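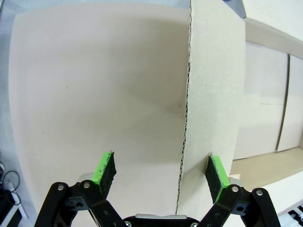
The Gakell site wants to know why corrugated cardboard needs its own section in a safety check, given that it has never hurt anyone there. Fair question, and it was put more rudely than that in the comments on the last round. My answer is the comments column below. Read it and then tell me the old single line, "Cardboard - OK", was doing any work.

## Cardboard and storage check, packing room, Tronstead

March 2020. Replaces the one-page version.

### A. Upright panels

- [x] **Cut edges clean, fluting not crushed.** Pass on the panels looked at. A pale panel with a bare cut edge will show you the wavy layer straight away, so there's no excuse for ticking this from the doorway.
- [ ] **Panels standing on edge are supported.** Not passed. I was told they "stand up fine on their own." They do, until a door opens. Use the slotted rack or lay them flat.
- [x] **No staples left in reused sheets.** Pass. Run a gloved hand down the face as well as looking.
- [ ] **Cut edges faced away from the walkway.** Partly. Paper cuts don't make it into the first aid book, which I suspect is why everyone believes there aren't any.

### B. Stacks and stock

- [x] Flat stacks no higher than 50 sheets. Pass.
- [ ] Stock on hand matches the sheet. The sheet says 2,910. I don't believe it. It said 2,910 last time too, and we've been packing orders since. Recount before April.
- [x] Nothing stored against the heater. Pass, with the heater off. Check again when it's on.
- [ ] Damp sheets pulled out and recycled. The bottom layer of the back stack was soft at one corner. "Probably the humidity" was the explanation offered. Lift the stack and look at the floor.

### C. Cabinets and doors

- [x] Doors close fully and stay closed.
- [ ] 30 cm kept clear in front of every cabinet. Failed at one cabinet, where offcuts had been parked. They'd been moved by the time I finished writing this, and I've left it as a fail anyway.
- [x] Heavy rolls on the lowest shelf. Pass.
- [ ] Shelf load labels readable. Two are so faded that I couldn't tell you what they say, and neither could anyone I asked. Ghanem supplied the shelving, so ask them for replacements. Please don't write new ones from memory in marker.

### D. Cutting

- [x] Knives retracted when put down.
- [x] Cutting mat flat, no curled corners.
- [ ] Blades changed every 200 cuts. I have no idea how this is meant to be checked. No tally is kept, and the rule appears to have come across from the Vavbridge checklist with the rest of the wording. I'd sooner have "change the blade when it starts to drag", but until somebody rewrites it, the box stays empty.
- [ ] Used blades in the sharps tin. The tin was there. So was a blade on the windowsill.

### Comments on the form itself

The Vavbridge version scores each section out of ten and adds them up. I've left that off. A good mark for tidy doors shouldn't cover for a leaning panel, and I've yet to see a total that made anybody go and fix something.

"N/A" isn't accepted in A or B. If there was no cardboard in the room, write that down and come back when there is.

Open items go on the whiteboard by the sink, with the section letter beside them. Rub one off only after you've gone and looked at it yourself.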